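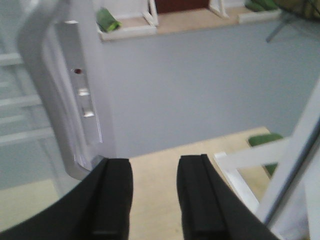

Should you build a robot arm at home? Build one if you have a table you can do without for a year and a good opinion of yourself that could stand to come down a little.

I had both in January. The table was my grandmother's, and the good opinion came from having once repaired a dishwasher. My plan was an arm that would pick soft things up off one surface and put them down on another. I chose soft things on the advice of Seon-mi Son, who has the bench next to mine at Lerum, the shared shop where the arm moved once my household had voted it out. She said hard objects would teach me humility too fast.

Soft objects, I can report, are no kinder. A block has corners and stays where you left it. A sponge is a different shape every time you look at it, and the arm, which had been told very exactly what a sponge was, would go looking for that sponge and close on air with great confidence. I spent most of the spring being corrected by kitchen supplies.

People who write about building robots at home like to say that the parts have gotten cheap. This is true of the parts in the photographs. It is less true of the bracket you get wrong, the bracket you get wrong in the other direction, and the connector that comes only in bags of 100. I kept a ledger until it reached $679 and then I stopped keeping a ledger, which brought the cost of the project under control immediately.

The other thing they say is that you will learn so much. I did. I learned that a motor can be installed backward and still seem happy. I learned that Stelios Panagiotou, who runs the laser cutter at Lerum, can tell from across the room whether you measured or guessed. And I learned that most of robotics, as practiced by a person with a day job, is furniture. You think you're going to be working on intelligence, and you spend your Saturdays on shelves: how high, how deep, how far from the arm, and whether they are where they were last Saturday.

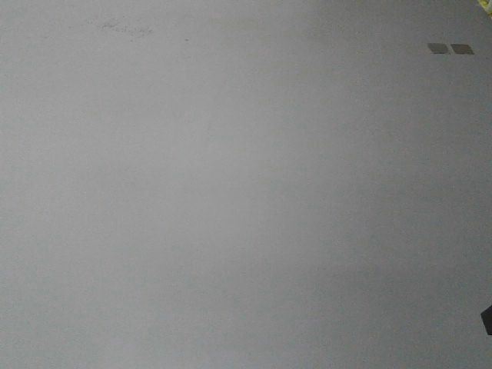 They never are, by the way. Somebody leans on the bench. The floor at Lerum slopes toward the bathroom. I once lost an evening to an error of a quarter inch that I blamed on the software, then on the motors, then on Muchen Hao, who had borrowed my clamps. It was a table leg.

So why do it? A company will sell you an arm that works on the day it arrives, and I've used one, and it was lovely. It took 57 minutes from opening the box to the first successful grab, including coffee. I felt about it the way I feel about a rental car. When it stopped in the middle of a move and blinked at me, I had no idea what it wanted, and neither did the manual, and we sat there together like strangers in a waiting room.

When mine stops, I know why. Usually I know before it does. There's a certain click from the second joint that means a screw I should have glued and didn't, and I can fix it without getting up if the hex key is where I left it (see above, regarding clamps). I wouldn't call this mastery. It's closer to what people have with an old dog.

I'd also like to say a word against the word "automation," at least as it gets used around hobby shops. Piroska Veres asked me at an open night what my robot had automated, and I told her it could now clear a shelf in roughly four times as long as a child would take, provided a grown man stood beside it with his hand on the switch. She wrote that down. I think she was being polite.

But I don't see why a thing built on weekends should have to save anybody labor. My neighbor has a boat. It has never once been the fastest way for him to get anywhere, and no one at the open night would ask him what it automates. He sands it, he swears at it, and a few times a summer it goes out and comes back. The arm is my boat, only indoors and harder to explain to my sister.

If you're going to do it anyway, do it in a shared shop and not in the dining room. Partly that's the noise. Mostly it's that you need other people nearby to look over and ask why it's doing that, and at home the only person who asks is someone who would like to eat dinner.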